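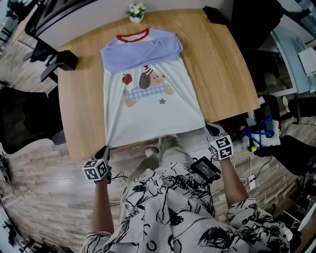 Folding printed T-shirts so the picture doesn't crack – sleeves in first or body in half first?

Posted by bratix_mom
9th January

Hello everyone, long-time reader and not much of a poster, so be gentle with me! I have been going through the kids' drawers since the holidays and I'm down to the T-shirts with pictures on the front, the ones they actually care about. My youngest has a white raglan with lavender-blue sleeves, a red ribbed collar and a smiling cartoon dog in a little striped party hat, and if anything ever happened to that dog I would have to leave town.

What I've been doing is laying the shirt flat on the table, face up, crossing both sleeves over the chest just under the collar, and then taking the two bottom corners and bringing the hem up to meet the sleeves. It makes a nice tidy bundle, but it puts a crease straight through the picture, and after a few months in the drawer that crease doesn't want to come out. Do you all fold differently when there's a big print? I've got 18 of these to get through, so I'd love to settle on one way before I go any further.

Reply from Josard
Welcome! I went through exactly this with my nephews' shirts when they lived with us. I turn the shirt face down first, always. Then the sleeves go across the back, the sides come in, and the hem comes up last, so when you flip it over the picture is sitting on top, looking at you. You still get a fold somewhere, but with a bit of fiddling you can usually get it to land above or below the print. My mother taught me on a bath towel spread over the kitchen counter, and I still put a towel down out of habit.

Reply from pinecone_laundry
I'm going to disagree a little, with love. Face down is fine for plain shirts, but I don't like having the print on the outside of a stack where it rubs against a zipper or a button every time somebody digs for socks. I keep the picture on the inside, the way the original poster does, and I lay a sheet of tissue paper over it before the hem comes up. I have two shirts from when my daughter was in kindergarten and the pictures on both of them still look lovely (she's in college now, so that's a good long test).

Reply from Josard
Tissue paper in a seven-year-old's drawer, though? In my house that would be confetti by dinnertime! I can see it for a keepsake box. For something that gets worn every week I think it's a lot to ask.

Reply from pinecone_laundry
Ha, fair enough, mine was an unusually tidy child and I take no credit for it.

Reply from Wanting Du
Raglans are a bit of a nuisance to fold, I find, as there's no shoulder seam to line up with. The sleeve starts way up at the collar, so if you just grab and fold, one side comes out fatter than the other. I smooth the body first, from the middle out to the sides, then bring the sleeves straight across so they overlap, and I give the bottom corners a gentle tug before lifting them. That gets rid of the little ripples at the hem. As for the print, I roll from the hem up instead of folding, quite loosely, and stand the rolls in a shallow box inside the drawer. About 7 fit side by side in mine – and the kids can see the collars and pull out the one they want.

Reply from bratix_mom
Oh, I had never thought of going by the collars! The red one would be easy to spot. I tried rolling back in November and they all came undone, but I didn't have a box in there, so they had nothing to lean on. How loose is loose, Wanting?

Reply from Wanting Du
Loose enough to get two fingers in the middle. If it springs open, fold the sides in a bit narrower before you start.

Reply from pinecone_laundry
I still say tissue for the party hat dog.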